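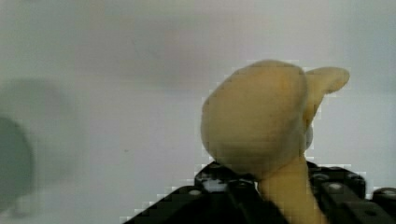 Gonunness

Módulo de preensão Girnton para objetos moles
Ficha de produto. Atualizada em 13 de agosto de 2019

O módulo Girnton é um conjunto de preensão de duas garras destinado à manipulação de objetos deformáveis: brinquedos de pelúcia, almofadas pequenas, panos dobrados e embalagens flexíveis. Foi concebido para laboratórios, instituições de ensino e empresas que avaliam a automação de tarefas de arrumação, triagem e reposição.

Aplicação

Arrumar brinquedos figura entre os pedidos mais frequentes dos nossos clientes do setor doméstico e de creches. Uma pelúcia como a amarela, segura pela parte estreita abaixo da cabeça, oferece um ponto de preensão favorável: o volume maior fica acima das garras e o tecido cede à pressão. O mesmo brinquedo deitado, ou encostado a outros da mesma cor, exige do sistema de visão um trabalho bem mais demorado.

O módulo é fornecido para operação supervisionada. A Gonunness não o comercializa como solução autônoma para residências.

O que o sistema executa hoje

Em bancada desimpedida, com iluminação uniforme e um objeto por vez, o módulo apanha, transporta e deposita peças moles em recipientes abertos. No ensaio de aceitação realizado na unidade de Dretden foram executados 200 ciclos com pelúcias de formatos variados, e quase 7 em cada dez terminaram sem intervenção do operador. Os demais exigiram nova tentativa ou reposicionamento manual.

O que ainda não executa

Dobrar roupa, esvaziar um cesto cheio e separar peças entrelaçadas permanecem fora do escopo desta versão. Objetos molhados, com peças soltas ou com cordões compridos também não devem ser utilizados. Em chão de fábrica, a cadência continua inferior à de um operador treinado, e a aquisição com a finalidade exclusiva de substituir mão de obra não é recomendada.

Características

Tipo de preensão: duas garras
Modos de operação: 2 (comando manual e sequência programada)
Níveis de força ajustáveis: 7
Superfície de trabalho recomendada: lisa, clara e sem brilho
Controlador compatível: Kwan, adquirido separadamente
Uso: interno, em ambiente seco

Instalação e ajuste

A fixação ao braço é feita com o flange fornecido. Após a montagem, o usuário deve realizar a calibração de abertura e fechamento descrita no manual e registrar o nível de força escolhido para cada tipo de objeto. Para pelúcias, recomenda-se iniciar pelo nível mais baixo e aumentar gradualmente até que a peça se mantenha estável durante o transporte.

Fundos muito texturizados prejudicam a detecção de contornos, sobretudo em tecidos felpudos de cor clara.

Conteúdo da embalagem

Módulo Girnton montado
Flange de fixação e parafusos
Cabo de ligação ao controlador
Manual de instalação em português

Garantia e fornecimento

A garantia cobre defeitos de fabricação e não abrange o desgaste das superfícies de contato. O módulo é fornecido sob encomenda, mediante proposta comercial. Instituições de ensino podem solicitar condições específicas de pagamento e uma demonstração em Dretden com os seus próprios objetos, sujeita a agendamento.

Pedidos de cotação devem indicar o modelo do braço, o tipo de objeto a manipular e a quantidade de unidades pretendida.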